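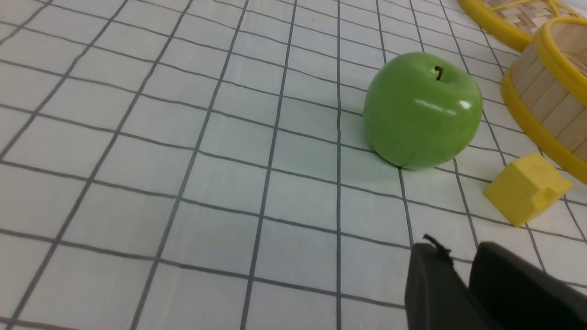 A green apple on a white tablecloth with gray lines.

Kitchen tips for a tired and forgetful head
By Efa Nicholas
Updated 03/11/2023

I studied psychology for two years before I changed to bookkeeping, and the part which stayed with me was the part about attention and memory. I use it mostly in the kitchen. When I moved to Dindholm I had a small stove, a long working day and a habit of leaving the room while something was cooking. I burned two pots in my first February. After the second one I took my old notebook from the box and began to change small things in how the kitchen is arranged, and these changes are what I write down on this page.

Most of them cost no money. Some will look childish to people who have a good memory, and these people can skip them.

Tie the new habit to an old one

A decision such as "I will clean the drain filter more often" has no moment in the day when it should happen, so it does not happen. It is easier if you fasten it to something you already do without thinking. I fill the kettle every morning. While the kettle is heating I empty the drain filter. After some weeks my hand goes to the filter by itself.

Write the sentence on paper in this form: "When I have done X, I do Y." Use something very exact for X. "After dinner" is too wide, as dinner ends at different times and sometimes on the sofa. "When I put my plate in the sink" is better.

Some pairs that work in my house:

When I take off my shoes, I put the lunch box in the sink.
When I close the oven door, I set the timer.
When I bring in the shopping, I move the old yogurt to the front of the shelf.
When I switch off the kitchen lamp, I touch every knob of the stove.

Start with one pair only. I tried to begin with seven and lost all of them by the end of the week.

Touch and say

The last pair in the list needs some words more. Checking the stove is an action we do so many times that the days melt together in the memory. You remember turning the knob, but was it today or yesterday? Then you come back from the bus stop to look.

Say something aloud while you touch the knob, and say something different each day. The weather is good for this. "Stove off, and it is raining." At the bus stop you will remember the rain and the knob together. My neighbor Wilma MacRitchie laughed at this when I told her, but she does it now with her front door.

If you find that you must go back and check many times each day, and it makes you afraid or late, a kitchen tip is not the right help. Please talk with a doctor.

Carry the reminder with you

If you must leave the kitchen while something is on the heat, take an object with you which does not belong in another room. I take the wooden spoon. I cannot sit down at the computer with a wooden spoon in my hand and forget why I have it.

A timer is also good, and you should use both. But a timer has one weakness: we switch it off and then finish "only this one email." So make a rule that the timer is switched off by the stove. I use a Tronon timer with a magnet, and it stays on the oven. It is loud enough that I hear it from the bathroom. If your rooms are far from each other, use the phone, but say in the name of the alarm what must be done. "Lower oven to 170" is a useful alarm. "Food" is not so useful when you have three dishes going.

Put at eye height what you want to eat

We take what we see first, more so when we are hungry and standing with the door open. In most refrigerators the vegetables live in a closed drawer at the bottom and the cheese and the cold pizza are straight in front of the face. I changed the places. Washed carrots, cut peppers and the boiled eggs stand at eye height in clear boxes. The drawer has butter, jam and all the bottles with sauces.

Check the instruction book before you move things, as some drawers are colder or more humid than the shelves. Leafy salad stays longer in the drawer in my refrigerator, so I left it there and put a note on the shelf that says SALAD BELOW. Raw meat should always stay low and in a closed container, where it cannot drip on other food.

The same idea works in the dry cupboard. Lentils and rice go in front. The cookies go up, behind the big pot, in a tin you cannot see through. You will still eat them sometimes, but you will have to want it.

Decide early, when you are not hungry

At six in the evening I am bad at choosing. I stand there and each idea seems too much work. So the choice is made in the morning with the coffee, in one line on the board: "soup, bread from freezer." In the evening I only obey.

For weeks with much work I use fixed themes. One evening is eggs, one is soup, one is something from the oven. Inside the theme there is freedom, but the field is small enough for a tired head. My sister finds this boring. She also orders a lot of takeout.

Keep a short list inside the cupboard door of dinners that need nothing fresh. Mine has 13 dinners on it, and I can make any of them when I come home with empty hands. Chickpeas with tomato is the one I cook most.

Finish one step before the phone

An interruption in the middle of a recipe costs more than the minutes it takes. You come back and do not know if the salt is in. Three small protections:

Measure everything before you turn on the heat, and put the packages away as you use them. If the salt is back on its shelf, it has been in the dough. If it is still on the counter, it has not.

When you count spoons or cups, lay one bean on the counter for each. If someone speaks to you, the beans remember for you.

Put the paper recipe under a heavy glass and move the glass down one line after every step.

I learned the beans from an old cook in a canteen in Wumley, where I worked one summer. She could be called away five times during one cake.

Make the ugly job smaller

We put off a job mostly because of how we imagine it. "Clean the oven" is a gray cloud. "Wipe the glass of the oven door" is a thing with an end. Write the small version on your list. On many days you will continue with the rest once you have the cloth in your hand, and on the other days the glass at least is clean.

I keep what is needed for a job together in one small bucket: cloth, brush, gloves, baking soda. If I must first look for the gloves, the job is lost.

Sharing the kitchen with others

People who live together usually believe each of them does more than the others believe. It is natural, we see all of our own work and only a part of theirs. A list on the wall with names can help, but in our apartment it made us like policemen. What helped us more was to give whole areas. One person has the refrigerator, with everything in it: what is old, what is missing, the wiping of the shelves. Another has trash and bottles. Then there is no discussion about who should have seen it.

Change areas every few months, or one person becomes the only one who knows where the spare bags are.

Questions from readers

Someone asked which board I use for the dinner line. It is a Chou board, the smallest size, with a pen on a string. A piece of paper and tape does the same work.

Another reader wrote that touching the stove knobs makes them turn on by mistake. Then point at them with the finger and do not touch. On gas stoves I would always do it this way, and say the sentence aloud as before.

Next time I will write about freezer labels, and which tape stays on when the box gets cold.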